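4. Comparing finger pads on the hand-held gripper

This section walks you through a side-by-side trial of two sets of finger pads on the Mangundap hand-held gripper. Set aside an afternoon for it. It's the most enjoyable part of the whole set-up, and you'll learn more about your gripper here than in the three sections before it!

Before you start

You need the gripper with its wrist camera fitted, both pad sets (bare rubber and fabric-covered), the small hex driver from the kit, and a recording laptop running Zolov 11 or later. Finish the camera calibration in section 3 first. Pads swapped on an uncalibrated unit will give you numbers you can't compare.

CAUTION: Switch off logging and unplug the cable before you loosen any finger screw. The brass inserts strip easily if a screw goes in at an angle.

4.1 Fit the pads

1. Open the fingers fully.
2. Remove the screws from both fingers and slide the old pads off.
3. Seat the new pads with the stitched edge facing inward.
4. Start each screw by hand, then tighten with the hex driver until it just stops turning.
5. Close the fingers slowly and check that the pads meet evenly from top to bottom.

Note: Fabric pads fray at the corners with use. A little fraying does no harm, but trim any thread long enough to wander into the camera's view.

4.2 Pick your test objects

Choose things that are awkward in different ways. Thin rods and wire are wonderful for this, as they show up a poor pad faster than any block or box will. At the Brarkuscombe bench we always include something tall and light on a ring base, so a careless approach can tip it over.

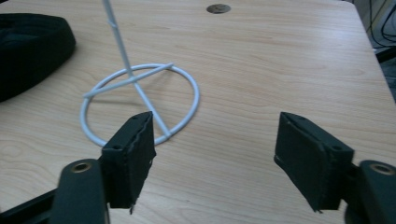
Go for a mix of dark and light finishes too. White wire against pale wood is a harder job for the camera than you might expect, and it's great fun to see how the tracking copes when you come in low.

4.3 Run the trial

1. Start a new session in Zolov and name it after the pad set.
2. Set the exposure to 4000 microseconds and lock it.
3. Approach the object at a steady walking-hand pace, with the fingers open.
4. Close, lift 80 mm, hold for a slow count of five, and set it down.
5. Do 11 grasps per object, then change pads and repeat.

Note: Keep the same person on the gripper for both sets. Hands differ a lot - far more than pads do.

4.4 Read the results

Open the Slip tab and compare the two sessions. A score over 940 means the object barely moved in the fingers. If both sets score low on the same object, try gripping nearer its center of mass before you blame the pads.

Save both sessions to the Gretbridge folder. Section 5 uses them to set the closing force.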